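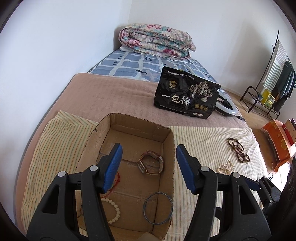
Loose Jewellery and Accessories: Pre-Packing Inspection Checklist

Storage / Household Contents / Small Valuables / Checklists
Forms Rates Locations Contact
Last updated: Sat 20 October

Applies to: small personal items held in an open carton before transfer to a Polberg storage unit. Complete one sheet per carton. Mark each line OK, ACTION or N/A. Comments below are from the bedroom inspection at the Rovine address, carton 2.

Section A. Work surface

A1. Surface is level enough that the carton does not tip when an item is lifted out.
OK. Comment: Bed used as the work surface. A table is preferred. Mattress gives slightly when leaned on, so keep knees and elbows off it during sorting.

A2. Cover sheet is in place, pulled flat and plain enough to show small parts.
ACTION. Comment: Pale yellow sheet with thin stripes is acceptable for colour. Smooth it out before each sort. Shake it over a tray before it goes to the laundry.

A3. Other bedding is clear of the sorting area.
ACTION. Comment: Terry and quilted fabrics catch clasps and thread ends. Move the blanket and the floral quilt to a chair.

Section B. Carton

B1. Base is closed and taped.
OK. Comment: Clear tape on the base. Add a second strip on the outside before the carton is lifted with contents.

B2. Walls are sound and free of tears.
ACTION. Comment: Slight tear along the top edge of one wall. Tape over it, or change to a Gristavska tray carton if any weight is to go on top.

B3. Interior is lined.
ACTION. Comment: Items are directly on cardboard. Scuffed board leaves dust on leather and in drilled beads. Line with acid-free tissue, 2 sheets, folded up the sides.

B4. Carton has a lid or cover for transport.
ACTION. Comment: Open carton is suitable for sorting only. Do not carry on stairs.

Section C. Items

C1. Watches lie face up on a soft pad, strap open.
ACTION. Comment: Watch with rectangular silver case and brown leather strap is on its side with the strap curled. Open the strap, pad under the case, wrap singly. Keep off the bangle; metal on metal will mark the case.

C2. Rigid bangles are wrapped separately.
ACTION. Comment: One thin dark metal bangle, unwrapped. Use a flat pouch. Check the full edge by touch for burrs.

C3. Bead bracelets lie in an open loop, not stretched.
OK. Comment: Round-bead bracelet is lying in a loop. Check the cord at the knot. If elastic shows between beads at rest, tag for restringing and do not pack under tension.

C4. Flat or rectangular beads are not forced against a wall.
ACTION. Comment: Brown and white bracelet is partly bent against the side. Move it to the centre and lay it out.

C5. Cords and strings are coiled, with pendants supported.
ACTION. Comment: Red braided string with green jade pendant. Coil is loose. Wrap the pendant first, then coil the string around the wrap. Stone should not touch any metal item.

C6. Long strands are laid flat and checked over their full length.
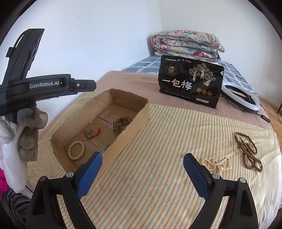 Item C6. Pearl and dark brown strands on the sheet beside the carton.

ACTION. Comment: Untangle the pearls by lifting from one end, on the cloth, without pulling. Lay the dark brown strand in a single line before checking. Each strand goes in its own bag, and neither goes in with the watch.

C7. Small or partly hidden items are identified.
ACTION. Comment: Small green object close to the wall of the carton. Take it out and describe it on the contents sheet. If it is a detached part, bag it with the parent item.

Section D. Record and close

D1. Contents sheet agrees with the carton before and after wrapping.
Not yet marked. Comment: To be done after Section C actions are cleared.

D2. Declared value entered.
Not yet marked. Comment: Limit for an unlisted carton is 3,000. Any single item over 100 is to be written on its own line.

D3. Desiccant.
Not yet marked. Comment: One sachet per carton, fixed to the wall. Omit for pearls. Pearls go in breathable cloth, not sealed plastic.

D4. Label.
Not yet marked. Comment: Samir label, short side, 4 lines maximum. Do not write "jewellery" on the outside. Use the carton number only.

Status: HOLD. Re-inspect after B2, B3 and all Section C actions. Next routine check of stored cartons is in November.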